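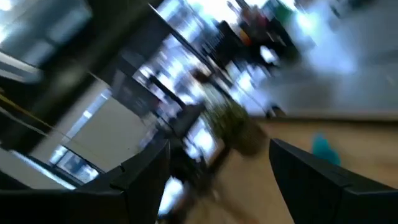 Pale wood floor and plenty of daylight, Morden open day, 20 Jan 2021

We began at the butcher-block table, which has light, striped planks. Five plastic measuring cups were out on it, two of them in lighter blues, plus navy, pink and yellow.

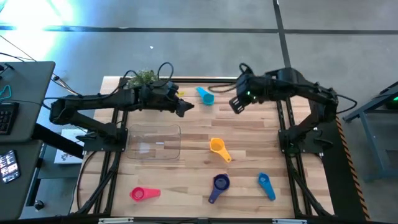 Nurhan Güler thought flat handles were easier to store, and would have liked a set at home.

Later I stopped by the clear tray - the wood grain shows through it - and the leafy plant in its beige woven-look pot.

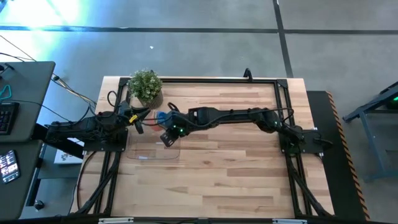

Getting there

Morden is a 7 minute walk from the bus stop. Entry was free.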